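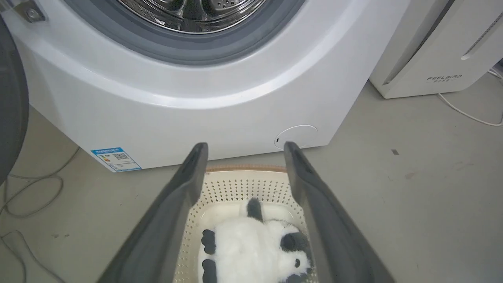 # Planning and budgeting for your first laundry robot bench

*5 April 2018*

We've now kitted out 3 benches at Titora for household handling work, and I still love this stage - the spreadsheet is nearly empty and everything seems possible! Ville Pesonen and I wrote this for small teams who have an arm picked out (or nearly) and need to work out what else to buy. Prices are in pounds, and they're ours, so get your own quotes.

## 1. Write down the task first

One sentence will do. Ours was "move soft items between a basket on the floor and a front loader". That sentence already tells you a lot: the arm must work low down, the fingers have to close gently on fabric and fur, and you need a wrist camera that can focus on things right in front of the gripper.

## 2. Measure the reach with tape and string

Before you ask for a quote, put the washer where it will live, open its door fully and put the basket in front. Hold a string where the arm base would go and run it to:

- the back of the drum
- the bottom of the basket
- the far edge of the open door

Take the longest of those and add a good margin, as an arm at full stretch is clumsy. Our first choice, the smaller Etska, failed on the back of the drum. Better to find that out with a bit of string!

## 3. Split the budget into four pots

1. **Arm and controller.** The big one. Ask if the controller is included.
2. **Gripper and fingers.** Budget for spare fingers from day one. Long, flat ones are great in a basket, but they do get knocked. We order two spare pairs with each gripper.
3. **Appliances and props.** A washer, baskets, towels, soft toys. We set aside £700 per bench and have never regretted it. Second-hand machines are fine if the door hinge is sound.
4. **Everything dull.** Mounting plate, cable covers, extension leads, delivery, a stop button you can reach from where you sit.

Pot four is the one people forget (we did, twice). Ashraful Khan now fills it in before the others, and his totals have been much closer than mine ever were.

## 4. Ask about lead times

Başaran quoted us 13 weeks for an arm and Iltoteo quoted 16 for a gripper, so order the gripper first. If you want to be running by September, the gripper order needs to go in this spring. Ask each seller:

- Is the mounting pattern the same on arm and gripper?
- Can fingers be bought on their own?
- Who pays the postage on repairs?

## 5. Buy one of everything, then stop

Set up a single bench and use it for a few weeks before you order the second. You'll change your mind about the floor layout, where the cables run and which basket you like - all cheap to change at this point. Keep a running list by the bench and cost it up when the list goes quiet.

Our blank budget sheet is in the shared folder, under "bench planning". Copy it before you edit, please.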